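Changes to the Tuition Assistance Program
11/17/22

Employees of Farooqui who plan to take courses in the coming year are asked to read the following before submitting a request. The revised terms were approved in July and apply to all sites, including the Rotgate office.

Reimbursement is now available to part-time staff who have completed 14 months of service. Full-time staff remain eligible after their first six months. The yearly limit per employee has been set at $802 for certificate courses. Degree courses are handled under a separate schedule, which may be obtained from Human Resources.

Requests must be filed at least 37 days before the first class meeting. Late requests will be held for the next term. Each request must include the course outline, a statement of fees from the school, and the signature of the employee's supervisor. Books and parking are not covered.

A final grade of C or better is required for payment. Employees who withdraw from a course for medical reasons should contact Sobia Rajput, Benefits Manager, who will review each case. Last year the program paid for almost 74 courses, most of them in accounting, technical writing, and Spanish.

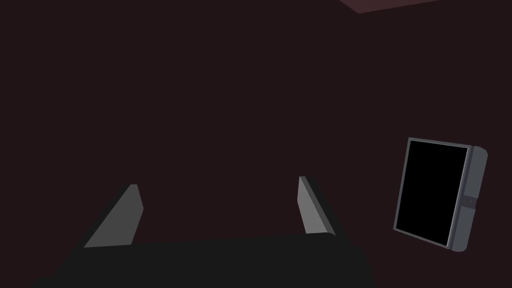 Noreen Bhutto

Approved requests from the former Erkance plan will be honored through the end of the current term and do not need to be filed again. Employees who transferred under that plan keep their original service date for the purpose of eligibility.

Forms are available at the front desk and on the staff site under Benefits. Completed forms should be returned to Ming-te Huang in Human Resources, second floor.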